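Setting up a simulated table for a two-arm book shelving task

A guide from the Utasine shared workshop, Perkthorpe
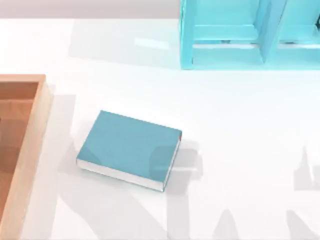
The top camera view in the simulator, with the book, the tray and the shelf in place.

In our workshop we are building a pair of small arms which should take a book from the table and put it in a shelf. Before we let the real arms move, we make the same task in simulation. This guide explains how to prepare the table, the objects and the top camera. I assume that you have already the simulator installed and that your arm model loads without errors.

What you need

- A computer with a graphics card. Mine is old and it is enough.
- The arm model files. We use the Siu arm, two copies.
- A ruler and a real book to measure.
- One free evening. I did it on a Friday and finished very late.

Step 1. Make the table

Create a flat box and place its top surface at height zero. All other heights are then easy to read. Our table is 1254 mm long and 806 mm deep, the same as the real bench. Give it a white material with only a little gloss. If the gloss is too high, the reflections become strong and it is difficult to find the edges of the objects.

Step 2. Add the book

Do not use one single box. Make two covers and a spine in one color, and a white block between them which is a little smaller than the covers. In this way the page edges can be seen from above when the camera is not exactly over the book. I chose teal, without any title. A plain cover helps when you want to change the color later by script.

Turn the book by a small angle. When it was parallel to the table, my grasp code worked every time, and later it failed with the first rotated book. The mistake was a wrong sign in the angle, and I lost two evenings with it.

Step 3. Add the tray and the shelf

The tray goes to the left and the shelf to the far right corner. Both must be fixed bodies, otherwise the arm will push them away. For the shelf, build every panel as a separate box: sides, base, divider and shelf board. If you import the shelf as one mesh, please check the collision shape. Many simulators close the openings with a convex hull, and then the book stops in the air in front of the compartment.

Step 4. Place the top camera

Put the camera above the table and point it straight down. My height is 1701 mm. It is fine if the tray and the shelf are not completely inside the image, but the book should be near the center, with free table on its sides.

Step 5. Set the light

Use one large soft light and turn the shadows on. Even when the arms are outside the view, their shadows can fall on the table and on the book. I keep them - the real lamp on our bench does the same, and the detector must learn to accept a cover which is darker on one end.

Step 6. Test it

Run 600 resets with a random book angle and save one image from each. Look through them quickly. You are searching for a book which has sunk into the table, or which stands partly inside the tray. If you find one, raise the start height of the book by 2 mm and reduce the area where it can appear.

The scene file is in the Rerska folder on the workshop drive. Please make a copy before you change it.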